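Killik bench cell, upkeep meeting
Wednesday, started 8 a.m., ran over as usual

I got stuck with the minutes again, so you're getting them my way. If I've put words in your mouth, tell me before the next one and I'll fix it. No names in here, same as always, just who was speaking for what: day crew, evening crew, Brestard (our parts supplier, on the phone for the first half) and me, who looks after the hand-held gripper and the bench it works over.

Last meeting's minutes

Passed with one correction. I had written that the evening crew left the cable clamp loose. The evening crew would like it known that they found the clamp loose. Fixed.

Old business

The spare cable came in. It's the right one this time, and it's hanging on the hook inside the cabinet door. Please don't borrow it for the label printer.

The log sheet still isn't getting filled in. Day crew says the columns are too narrow to write in while you're standing up, and having tried it myself I have to agree. I'll redo it with wider columns and drop the "ambient conditions" box that has never once had anything in it except "fine" and, on one occasion, "lunch."

The Mwaipopo software update is still on hold. We all want the new calibration screen, but the update also wipes the saved finger offsets, and I don't want to do that until we have them written down somewhere other than the sticky note. Carried over. I'll copy them into the front of the binder this week. (I said that last time too, I know.)

Finger play

Most of the meeting went here. Evening crew reported that the left finger has picked up some side-to-side play, enough to feel if you hold the tip and wiggle. Day crew hadn't noticed it, then went and wiggled it during the coffee break and came back convinced. I'd measured it the afternoon before with a dial indicator at the tip and got a reading I didn't like, but I'd done it with the grip half open and then again fully open, and the two didn't match, so I'm not putting either number in here until I've done it properly.

We talked through what it might be. The choices were the pivot pin, the bushing, or the finger itself having worn where it meets the link. Brestard's guess over the phone was the pin. Mine is the bushing. Day crew's guess was "all of it," and they may well be right!

What we agreed to do, in order:

Pull the left finger off and clean the pivot before measuring anything. There's always dust packed in there and it fools you both ways.
Measure pin and bushing, write both down, swap whichever is out.
Put it back with the grease we already have. Thin film only. Last time we overdid it and it slung grease onto the bench for days.
Do the right finger at the same time even though it feels okay, so both sides have the same start date.

Evening crew asked if they could just snug up the pivot screw in the meantime. Please don't. I did that myself back in the spring and the finger started sticking on the close, and the trigger feels so heavy after a couple of hours that your hand cramps up. A little play is better than that for a week.

Service count

We're at 2,000 cycles since the last full service, which is where the sheet says to strip it down. Day crew wondered if that number came from anywhere. It came from me, when we set the cell up, and I picked it because it seemed like a lot. Nobody had a better one, so it stays for now, but we'll look at what the bushings look like when they come out and move it up or down from there.

I'd also like to start a short check every 510 cycles. Yes, 510. The counter display rolls to a new page there and it's the only time anyone looks at it. The short check is: wipe the fingers, wiggle both tips, open and close it slowly with nothing in it, and listen. Five minutes if you don't stop to chat.

Brestard parts

Prices went up a little on the pins, and the bushings are the same as before. We ordered a bag of each. Brestard offered the Undetti finger set as an upgrade, which has harder faces and costs a good deal more. Day crew is keen. I'm on the fence, partly because I've seen them only in a catalog and partly because changing fingers means redoing every offset we own. We settled on asking for a loaner pair. Brestard will see what they can do and email me. They dropped off the call after this.

Bench check before a run

This one turned into a bit of a back and forth, so I'll try to put down where we landed. Evening crew has been starting runs straight from the cabinet, and day crew has been doing a full alignment each morning, and the two sets of results don't line up very well. We want one start-up check that both crews do. I proposed this:

Open the grip all the way and hold it over a clear bit of table.
Look at the view on the monitor. Both fingertips should be in it, one on each side, coming up from the bottom.
Close slowly and watch that the tips meet in the middle. If one gets there first, stop and tell me.
Open again, and go.

Day crew wanted to add a step with the test block. I think that's fine for mornings but too much for every restart, so it's going in as a morning-only step. Evening crew was happy with that.

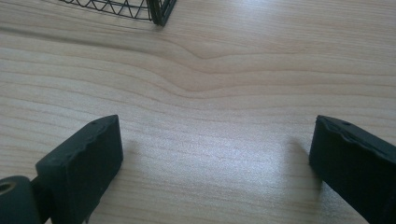 The gripper's view is what I want both crews checking before they touch the offsets, and I'd like us to get picky about light while we're at it. With the fingers held open over the table like this, you can see how the glare on the pale wood sits right in the gap between them, which is exactly where you need to judge whether the tips are meeting square. It washes out some of the grain, too, so don't go using the wood lines as a guide. My suggestion was to tip the lamp away until the shine moves off the middle, or just turn it off and use the ceiling lights. Day crew suggested a gray mat. I like the mat, but it has to lie flat, and the last one we had curled up at the corners and the fingers kept catching it. Evening crew has an offcut at home that might do and will bring it in.

While we were on the fingers, I brought up the upper edges, which are lumpy. They don't touch anything we pick up, so I'm leaving them alone and I'd ask everyone else to do the same. Please no sanding! It's the inner faces that matter for grip. If those get shiny or nicked, write it on the log sheet (the new one, with columns you can fit a word into) and I'll look at it.

Cleaning

Dry cloth on the faces, every shift. Alcohol only on the lens cover, and only a dab. Somebody has been using the orange degreaser on the fingers, and I'm not asking who, but it leaves a film and then things slip. The degreaser now lives on the other side of the shop.

Odds and ends

The cabinet key is back on its nail.

Day crew asked whether the gripper can be left plugged in overnight. I'd say unplug it. The evening crew has been doing so anyway.

The binder needs new tabs. I have tabs.

We ran out of time for the storage stand, so that's first up at the next meeting. Bring ideas, and if you've got a sketch, bring that too, because my last drawing was apparently mistaken for a toaster.

To do

Me: finger offsets into the binder, new log sheet, redo the play measurement with the grip fully open, pull both fingers as soon as the bushings arrive.
Day crew: try the new start-up check for a week, note how long it takes, and find the test block's lid.
Evening crew: same start-up check, plus the mat.
Brestard: pins, bushings, word on the Undetti loaner.

Next meeting same time, same table. Whoever drank from the blue mug, it's still in the sink.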